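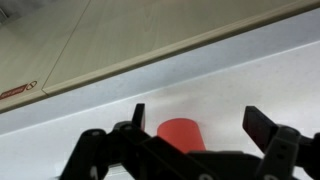 The gripper that let go (and then didn't)

Well, I promised you all a cheerful update from the kitchen, and what you're getting is a confession. Palia spent most of January being very good at picking things up. We'd run the same job over and over: come down over the red cylinder with the fingers either side, close, lift, carry it along the worktop, put it down. Dull to watch, lovely to see working. Then we started the longer session and out of 64 tries it fluffed 7, and they weren't the sort of fluff I'm used to.

Normally when it misses, it misses. The fingers shut on fresh air, the software notices there's nothing between them and the arm backs off for another go. These were different. It gripped the cylinder perfectly well, carried it over, told us it had opened, and lifted away with the thing still in its fingers! The log said "released" every time. I read that log for most of an afternoon before I believed my own eyes over it.

The bit that worried me more came after lunch. Lempi Hakala had pressed the stop button, quite rightly, and was reaching in to take the cylinder back by hand. I reset the button from the laptop end, thinking she'd finished. The gripper had a leftover "open" command waiting, and the moment it had power again it carried it out. The fingers sprang apart and caught her across the knuckles. No harm done beyond a rude word (in Finnish, so I'm told it doesn't count) but it could have been a "close", and that one I don't like thinking about.

We packed up the job there and then and spent the rest of the day going over the arm's path along the counter, from the sink end with its big curved tap past the paper towels and the green box. I wanted to know where a dropped or carried-off object could end up, and the sink was the answer I liked least. The middle of the worktop is nice and open, so the put-down spot is moving there for now. 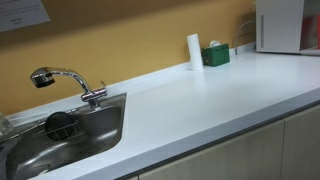 What we found

Two separate faults, annoyingly. The first was the position sensor in the gripper, which had a plug that wasn't fully home. When the wrist turned far enough the reading jumped to "open" and stayed there for 5 seconds or so of sheer nonsense. Pushed in properly and clipped, it behaves.

The second was ours. A stop should throw away anything still waiting in the queue, and it didn't. I wrote that part last year and I remember being pleased with it — sorry, Lempi. The stop now clears the lot, and after a reset the arm sits still until someone gives it a fresh command.

New house rules

Whoever pressed the button is the one who resets it, and they do it from the arm, with their hands out of the way. The laptop can't do it any more. I've also written to Polley to ask if they sell a locking plug for the gripper, and will pass on what they say.

We've done 5 short sessions since, all clean, but I'd like a good many more before the Ostow lot come to visit. If you've had anything similar with yours, do drop me a line!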